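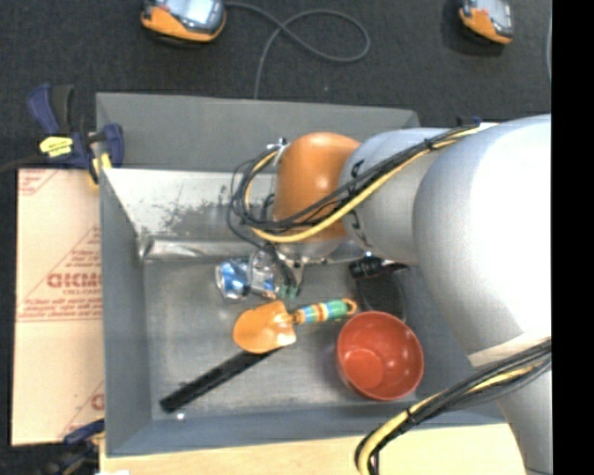
## Sorting out the odds and ends

May 30, 2023

I've been meaning to go through the gray metal bin since April. It's the one where everything without a shelf ends up. A soda or seltzer gets left on the bench, the bench needs clearing, and the can goes in the bin. Same with tools.

The little garden trowel with the orange blade is a keeper. I bought two when we moved to Parnville and the other one went missing in the tomato bed. A small trowel is fine for pots and seedlings. For anything deeper I use the long one from Denska, and it lives on a nail by the door.

Cans go in the recycling. The blue and silver one was on its side right next to the trowel, so those two were the first out.

My rule now is simple:

- garden things go to the shed the same day
- cans and bottles go out with the recycling
- anything I can't name gets one month on the shelf

Concetta Sartori left a comment last time asking why I don't buy a bin with dividers. I looked at one from Skorow. It was 149 dollars, and I would still throw things in it without looking. The open one holds more and I can tip it out to clean it.

Next up is the drawer under the bench, mostly seed packets and string. Kinga Tóth has asked for any spare marigold seed, so I'll set that aside for her.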